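Home | Courses | Handouts | Contact

Small Things on a Table: Putting Away Pens, Cases and Desk Clutter
Session 4 handout, Sumosgate evening course
Notes by Alina Toma

24 shares | 4 comments

Okay, so this is the handout I promised, typed up from my own scribbles, and it follows the order we did things in class more or less. If you missed the session you can work through it at home with any flat case that has a hinged lid and whatever pens you have lying about. Last time we did drawers (and we ran over, sorry!), so I've put the one leftover drawer note at the very end.

1. Clear a landing zone first

I always start with the table and leave the container for later. Pick one patch of tabletop where things will sit before they go in, and keep it between you and the container so you aren't reaching over the lid. A landing zone the size of a dinner plate is plenty for desk things. Mine at home is 26 centimeters across because that's the tray I own – you don't need a tray.

Whatever's loose goes into the zone in a single layer. No piles! The moment you make a pile you start digging, and then you're sorting the same six pens three times. I did this for years with my sewing things.

2. Open the case flat and leave it open

People love to open a case, drop one thing in, and shut it again. Please don't. Set it down flat, lift the lid all the way back, and leave it there until you're done. If the lid won't stay up by itself, turn the case so the hinge is against a wall or a stack of books.

Look into the base before anything else goes near it. Shallow cases fool you. A fat marker can lie in there perfectly well and still keep the lid from closing, so lower the lid gently over your thickest item once, early on, and see. Dorin Buzatu asked whether you can just press it down a bit. You can, and then you'll be buying a new hinge.

3. Long things before short things

Anything long decides the layout. Markers, rulers, a long screwdriver, they all want the longest side of the case, so they get first choice and the small stuff fills in after.

I like to pick up a marker by its middle and turn it in the air until it lines up with the case, and only then lower it. If you lower it at an angle, one end catches on the rim and the other end swings out and knocks over whatever is standing nearby. Check the cap too, a quick push with your thumb before it goes in.
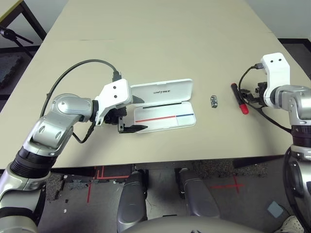

4. Standing things and shiny things

Small metal pieces that stand upright on the table are the ones I always knock over with my sleeve. Either lay them down at once or move them well off to one side. A marker set down at a slant next to something upright will roll into it sooner or later, and mine usually goes for the floor after that.

Shiny bits are also harder to judge. Under a bright lamp you get a highlight down the side and your hand goes to the highlight and misses the edge. Reach a little slower, that's all the advice I have. Tudor Filip puts a dark cloth underneath and says it helps a lot. I tried it and I think he's right.

5. Same color, same place

If your case has any color in it, use it. A stripe or a bit of tape gives you something to line things up with, and you'll notice faster when something has wandered. Tape on the floor works the same way for chairs and bins, by the way. Red is easy to find on a gray floor.

6. Practice for next time

– Put away one case's worth of small things, start to finish, in 90 seconds. Then do it again with no clock and see which one closed better.
– Write down the item that gave you the most trouble and bring it along.
– Redo your landing zone on the other side of the case. Lefties, you've probably done this already.

Leftover drawer note: liners go in before dividers. I said it backwards in October and three of you wrote it down, so please cross it out.

Previous handout | Next handout

4 comments

Anas Akl
The sleeve thing is so true. I roll mine up now before I even sit down.

Veronica Nedelcu
Does the long-things-first rule hold for a round tin? Mine is round and nothing wants to go along any side.

Alina Toma
Veronica, in a round tin I put the longest one straight across the middle and work outward both ways. Bring it on session night and we'll try it!

Tudor Filip
Dark cloth is an old pillowcase, for everyone who emailed me.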